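Storage onions, one more winter

March 7, 2021

I grow onions and a smaller block of storage potatoes outside Wultemholm, and I sell nearly all of it through the packing shed at Skisberg. Several readers asked why I signed the new supply contract after complaining about it here in November. I said I would write it up once the first payment came in. It has now come in, so I can talk about how it works.

The old arrangement was simple. I delivered when I had a full truck, the shed graded the load, and I got whatever the market was paying that week minus the packing charge. In a short year that was fine. In a long year, when everybody had onions, the shed would call and tell me to hold off, and I would sit there running fans and watching the price slide. Two seasons ago I put the last of the reds back on the field and disked them in. The bags would have cost more than I was offered for the onions.

The new contract is with Kiltska, the wholesaler that took over most of Skisberg's volume. They set a base price before planting and a window for delivery. If the market goes above the base, we split the difference. If it goes below, they pay the base anyway, up to the tonnage in the contract. Anything over that tonnage goes at the open price, same as before.
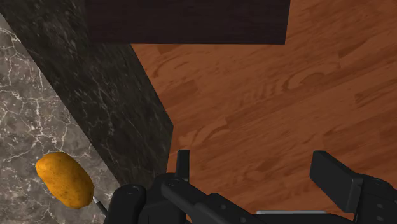 The part I did not like was the size spec, and I still don't. They want a narrow band, and anything outside it gets docked or sent back at my expense. Last season I grew a variety called Sisay on the heavier ground by the creek, and it ran large. Food service buyers used to take the big ones with no argument. With the restaurants closed or doing half their trade, there was hardly any call for them, and the stores wanted medium onions in small mesh bags. So I tightened the spacing and cut back the last watering, and most of the crop came in where it needed to be.

My first load weighed 2,174 bags at my end and was paid as 2,105. I called about the gap. It was partly size, partly neck rot that had started in the bottom of one bin, and I had the grading sheet the next morning. I can live with that. What bothered me in other years was getting a number with no sheet behind it.

Storage is where I would spend money if I had it. My building is old and the air doesn't move evenly. The back corner by the north wall always runs damp, and that is where the rot came from. I moved the ducts apart and left a wider gap behind the last row, and it helped some. A proper control system would hold the temperature without me getting up at night to check it, but the quote I got would take most of the contract money for a year. I have asked for a price on replacing only the fans.

The potatoes are outside the contract. Kiltska doesn't want them, and I don't grow enough to interest anyone else of that size. They go to two stores in town and to people who drive out. Prices have been steady all winter and I have some 20 sacks left, mostly yellows. They are starting to wake up, so if you want any, come soon.

As for next season, I have signed again for the onions, with a slightly smaller tonnage. I would like more room above the contract in case the restaurants come back by fall. Seed is here and the ground by the road is dry enough to work, though I'm giving the creek side another couple of weeks.
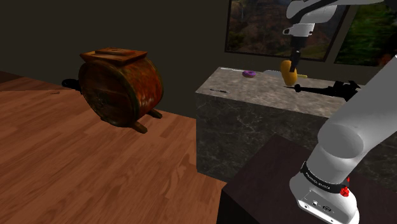
Gebremedhin Endale wrote in after my last post to say I was being too easy on the split. On his contract the grower keeps all of the first rise over the base and only shares what comes after that. He also pointed out that my packing charge is taken off before the split is worked out, so I am carrying more of that cost than I thought. I went back and read the page again and he is right about the order. I'll bring it up with Skisberg before the next load goes in.

Kiros Gebretsadik asked whether the delivery window can be moved for weather. It can, once, by a week, if I call ahead. I haven't had to use it yet.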